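Clothing Service Marks Its First Full Year at Drarker House

When the laundry and clothing service at Drarker House was brought back on site last October, the intention was modest. Residents had reported for some time that garments sent out to an external contractor were returned late, returned to the wrong room or not returned at all. The residence has 111 beds, and the management considered that a service of its own, located on the ground floor beside the east stairwell, would be easier for residents and families to deal with.

Els Dewulf has coordinated the service from the beginning. She met with the newsletter on a Wednesday morning, before the second load of the day was due out of the dryers, and spoke at length about sorting, labelling and the particular demands of knitwear.

"Most people assume that washing is the main part of the work," Ms. Dewulf said. "The machines do the washing. Our time goes into what happens on the table afterwards, when every piece has to be opened up, checked, folded and matched to a name."

Under the present arrangement, clothing is collected from each floor before breakfast in cloth bags. It is separated by colour and by fabric, and dark items are washed on their own at a low temperature. Once dry, each garment is placed on the folding table, turned right side out and examined at the seams, the cuffs and the label. Items in need of repair are set aside on a shelf by the window. All others are folded and placed in the compartment that corresponds to the resident's room.

Dark knitwear is the category that causes the greatest difficulty. Navy, charcoal and black sweaters resemble one another closely, particularly under the older ceiling lights in the workroom, and a good many residents own several. Ms. Dewulf described the procedure for these garments as slower than for any other.

"You look for the tag first," she said. "If there is something sewn on, at the hem or the collar, that tells you which way the piece is lying. A sweater comes out of the basket in a heap and you can lose a minute looking for the neck. Once you have found the tag you take hold of the cloth near it, lift, and the rest will usually follow." 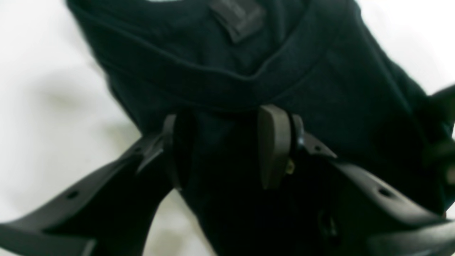
Wilma Van Acker would prefer that the residence do away with sewn labels on the outside of garments altogether, and has told the service so on two occasions. In her view a label should be placed inside the neck, where it cannot be seen by visitors, and the marking of clothes ought to be a matter for the resident to decide. She added that she had no complaint about the folding, and that her cardigans now come back with the sleeves laid flat, as she has always done them herself.

Ms. Dewulf acknowledged the point. Labels bearing a resident's name are now fixed inside the garment unless a family asks otherwise, while any maker's label is left where it was found. The service tested two kinds of name label over the winter. The first, supplied by Jansen, is a woven tape that must be stitched on by hand. The second, from Plodo, is applied with a heat press. The woven tape was chosen for knits and the pressed label for shirts, towels and bed linen. In all, 1636 labels have been attached since the service opened.

"The pressed ones are quick, but a sweater stretches and a pressed label does not care for that," Ms. Dewulf said. "With the tape you need four small stitches, one at each corner, and it stays put."

Asked about garments that cannot be matched to an owner, she said that these are held for 100 days on a rail outside the workroom, where residents and relatives may look through them at any time before supper. Unclaimed clothing in good condition is then offered to the Sultus Centre, which operates a free clothing room two streets away. Socks remain a separate matter – they are kept in a drawer and, in Ms. Dewulf's words, "we live in hope."

Two changes are planned for the coming year. The ceiling lights over the folding table will be replaced with brighter fittings, a request made by the workroom staff last spring. A mending hour will also be offered on Wednesday afternoons, during which residents may bring down a garment and either have it repaired or repair it themselves at the table. Thread, buttons and darning wool will be provided.

Ms. Dewulf expects that the mending hour will be well attended. "People here have looked after clothes all their lives," she said. "Some of them fold better than I do, and they tell me."

Residents who wish to have new garments labelled may leave them at the workroom door in a bag marked with their name and room number. Labelled items are normally returned with the next day's laundry.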